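The robot bench at Dunne: stuff people keep asking me

Last updated: Monday, May 3, 2021

So is it taking our jobs?
I get this one at lunch pretty much every day! Short answer, no one on the teardown line has been let go. We had five people pulling old office desktops apart by hand, and we still have five. Two of them now run the arm (we all call it Orkard, after the software it came with) and the other three do testing and sorting, which used to pile up like crazy.

What does it do all day?
Boards and parts, mostly. A person takes the side off the case and checks that it's a model Orkard knows. Then the arm goes in for the parts on the motherboard, and whoever is on shift keeps an eye on the screen and steps in if it gets stuck. It does get stuck. Cables are the worst, and I still tuck them out of the way myself when I can.
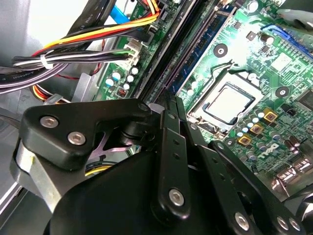 I used to do that part with a screwdriver and my bare fingers, and my knuckles looked terrible by Friday. I don't miss it one bit. What I do miss is chatting across the bench, because you really have to watch the thing when it's moving, so we save the gossip for breaks now.

Is it faster than you?
Nope, not on a single machine! I can still beat it and I'm a little proud of that. But it doesn't get tired, and in December we got through 319 machines, our best month so far. The old target was 200.

Do I need to know how to code?
No. I don't! The training is two days with the folks from Nimness, and after that you sit with one of us until you feel okay running it alone. If you can use the label printer without yelling at it, you'll be fine.

Does the pay change?
Operators go up one grade once they're signed off. Ask your lead for the form, the one on the break room wall is the old one.

Can I say no?
Yes. Testing always needs people, and so does sorting.

Is the Skaltala building getting one too?
I've heard the same rumor you have. When I know, I'll put it on this page.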